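Most advice on descaling a kettle comes from people who sell descaler. I doubt you need any of it. White vinegar did the job on my Mendard, and the fancy sachets from Zukside did it no better for more money.

Fill the kettle halfway with equal parts vinegar and water. Bring it to a boil, switch it off, and let it sit. The label on the sachets claims 3 minutes is enough. I don't buy it — leave it an hour.
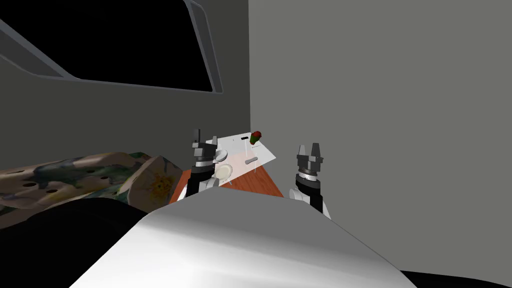
*By the Imari kitchen desk · Updated in December*

Pour it out and wipe the inside with a soft cloth. Skip steel wool, whatever the forums tell you. Then boil plain water and dump it, 2 times over. If you still smell vinegar, do it once more.

As for "scale-proof" kettles, I'd want proof. The Dinu I tried had a crust on the bottom by the end of one winter. Hard water leaves scale in all of them, so check yours every month or so.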